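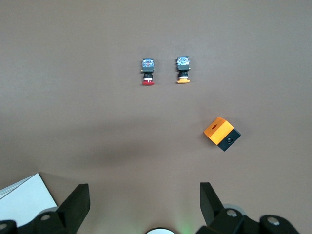 Wrist camera, cell 2, at the pre-pick pose. Red and yellow switches, one enclosure box, fingers at the bottom.

Sunday, cell 2, button station

Picks on the switch bodies had been drifting to the left since the finger change. Gönül logged it on the Phelan sheet as a vision fault. I started with the mechanics, as vision had not been touched.

Checked the finger mounts first. Left mount had play at the bolt nearest the finger base. Right mount tight. Took both fingers off, wiped the seats, found a burr on the left seat and dressed it with a fine stone. Refitted with new bolts from the Zelier kit, low-strength threadlocker, tightened in two passes. Witness marks in paint pen still to do — pen is dry, new one on order.

Closed the fingers on the gauge pin. Tips meet evenly now. Before the work the left tip touched first and pushed the pin over, and that matches the direction of the drift.

Redid the hand-eye calibration after refitting. 15 poses, one rejected for glare off the board. Residual is back under the limit on the card. Saved as the active file; the old one is kept in the June folder in case anybody needs to compare.

Test layout: switches laid with the contact blocks away from the gripper and the caps toward it, box turned 45 degrees to the finger axis. Grip point is the black body behind the cap. Do not grip on the contact block. The terminals stick out at the sides and the housing will not take the closing force. Senan Gallagher wants to try gripping on the cap itself. Not before the force limit is set per part; at present there is one value for the whole station.

The wide soft shadow across the middle of the table is still a problem for segmentation. With the exposure at 8 ms the detector merged it with the black half of the box on some runs. At 14 ms the edges separate, but the yellow cap starts to wash out. Left at 14 for now and lowered the gain one step. The proper fix is a second light on the far side. Estrella has a bracket drawing from the Enditwood job that should fit with one hole moved.

Box pick: the seam between orange and black is the best feature for finding the angle. The glossy face of the base is unreliable, so I masked it out of the template. Button hole in the orange part is used only to decide which way up.

Cable check while the covers were off: no rubbing at the wrist, strain relief good. Camera window cleaned. Gripper cycle counter was not reset at the last finger change, so I reset it and wrote the date on the mount card. Next bolt check at 700 cycles, then at the normal interval if nothing has moved.

Open:
Paint witness marks on the finger bolts (Niamh).
Force limit per part in the Rerix program.
Second light, bracket to be drilled.
Repeat the pick test with the box at other angles before closing the fault.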